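Clearing a Kitchen Counter with One Arm: Project Report
Zainab Uzor, Kelechi Edet, Busisiwe Mabaso
Supervisor: Obinna Oyewole
October 25, 2023

1. Question

We asked whether a single fixed arm with a two-finger gripper can clear a cluttered counter without help. Clearing means that every loose item ends up in a bin or a rack and nothing is knocked over. All work was done in simulation with the Drellatent planner, which was written by last year's group and which we changed only in the grasp ranking step.

2. Setup

The arm is a Franka Emika model mounted on a dark block next to the counter. Object layouts were drawn at random from a shared library, so kitchen items and odd items are mixed. We ran 257 trials over 18 layouts. A trial ended when the counter was clear, when an item fell, or when the planner found no valid grasp.

Layouts were not filtered for realism. One of the harder ones puts a large bronze cauldron on the marble next to two wine bottles, one of them tilted, with a potato, a knife and a fork toward the front. A small gray toy animal lies across both the knife and the fork.

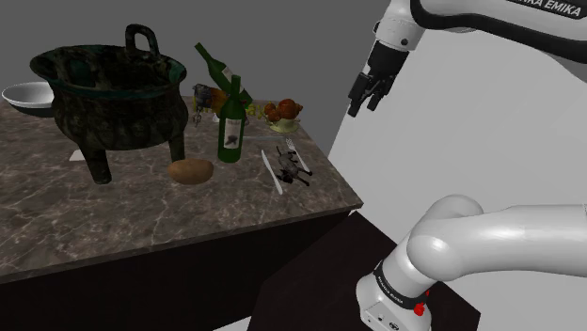 3. Results

3.1 Single items
Upright bottles and the potato were the easiest targets. The planner found a grasp on the first attempt in most trials, and drops were rare.

3.2 Flat items
Cutlery was the main cause of failure. A fork flat on a hard surface leaves little room for the fingers, and the planner often rejected every candidate. Paper slips were never picked up.

3.3 Stacked and hidden items
Items under the cauldron could not be reached from above. The planner has no step for moving one object to get at another — it simply marks the target as blocked. Only 2 layouts were fully cleared in any trial.

4. Discussion

The arm is usable for sorting separate, solid objects. It cannot yet do the whole chore. Simulated friction is also kinder than a real counter, so we expect lower scores on hardware. Jummai Okoro will repeat 6 of the layouts on the lab arm in November, with thinner fingertips.

Contact: Widthorpe Robotics Teaching Lab | © 2023 | Back to top
Shares: 6 | Comments: 2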